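MIRMONT, an unincorporated community and former mill village on the east bank of the Lomach River. It lies at an elevation of 1,198 feet, at the point where the river leaves the Dirkside hills and enters a broad, shallow valley. The nearest incorporated town is Nkuna, downstream.

The village grew up beside a glove and hosiery works built to use the fall of the river. The first mill was a two-story stone building with a breast wheel, replaced after a fire by a longer brick structure driven by turbines. Knitting was done on flat frames until circular machines were installed. Cutting and sewing of leather gloves was for many years put out to households in the hills, and finished pairs were collected by wagon every second week. Company houses were built in four rows above the mill race; two of the rows survive. 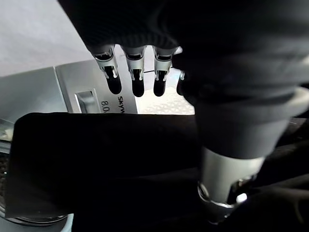
At its peak the village had 2,000 residents, most of them supported by the works. Decline followed the loss of military contracts and the closing of the Dirkside branch railroad, which had carried coal in and finished goods out. The hosiery department shut first. Glove production continued on a single floor until the company was dissolved and its machinery sold by lot. The population at the last count was 1,096.

The mill race is 3,440 feet long and lined with cut stone for its upper half. The lower half was originally an open earth channel and was later placed in a culvert under the main street. The intake gates are opened each June for inspection. A low timber dam above the intake was rebuilt in concrete and still holds a small pond, used for fishing.

The local school closed when the district was merged with that of Nkuna. The community is served by a post office, a fire station and one church. See also LOMACH RIVER; NKUNA.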